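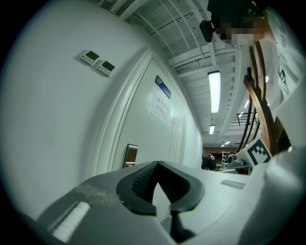
Corridor outside the storeroom, with the hand-held gripper and its marker block.

How to Move a Manual Task to Shared Operation at Dreneck
Workplace Guidance, Parnside building
Revised 5 Oct 2025

This page sets out the steps a department follows when part of a manual job is to be passed to an automated system. It applies to fetching, carrying, opening and restocking tasks. It does not apply to work covered by a separate safety permit.

Before you begin
The department must have a current job description for every position affected. Staff must receive written notice at least 2 weeks before any recording of their work. The notice states which task will be recorded, who may view the material and how long it is kept.

Step 1. Choose the task
Select a task that is done often and in much the same way each time. Going to a storeroom is a suitable first choice: the route is fixed, the door is the same, and the items are already listed. In the February review, departments submitted 476 tasks for consideration and 78 were accepted. Most of those returned were too broad. "Manage supplies" will be sent back; "bring one item from the storeroom to the bench" will be considered.

Step 2. Write down how the work is done now
Ask the employees who perform the task to describe it in their own words. Include the small actions that rarely appear in a procedure, such as which hand is kept free for the door, or where a load is set down while a form is signed. The supervisor may add to this account but may not shorten it.

Step 3. Record the task
Demonstrations are performed by employees who have agreed to take part, using hand-held grippers and tracking equipment from the Grollorgate kit. Work at normal speed. If a movement goes wrong, finish it as you would on an ordinary day and note the attempt on the log sheet. Access rules remain in force during recording – a posted restriction on a door applies to the recording team as it does to everyone else.

Time spent on demonstrations is paid working time and is entered under the employee's usual code.

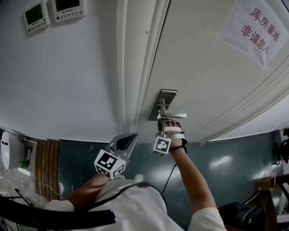
Petkov, commenting on the draft of this page, wrote that storeroom staff wanted to know whether the door would still be theirs to answer for once a machine could open it. "We sign for what goes in and out. If that changes, put it in writing before the first trial."

The request has been adopted. Responsibility for access stays with the named key holder until a revised job description has been signed by both parties.

Step 4. Agree on the division of work
Complete Form B with the employees concerned. List each part of the task in one of two columns, staff or system. Checking quantities, refusing a request and reporting damage remain with staff in all cases. Hours released by the change are assigned at the same meeting, and the assignment is recorded on the form.

Step 5. Run the trial
During the trial an employee stays within reach of the work and may stop it at any time without giving a reason. Stops are logged by task only. They are not used in performance reviews.

Step 6. Review
Send the log sheets and Form B to the Parnside office when the trial closes. Employees may attach a separate statement, signed or unsigned – it will be filed with the form and read at the review meeting. Departments that wish to return a task to fully manual work may do so at this point by marking box 2 on the form.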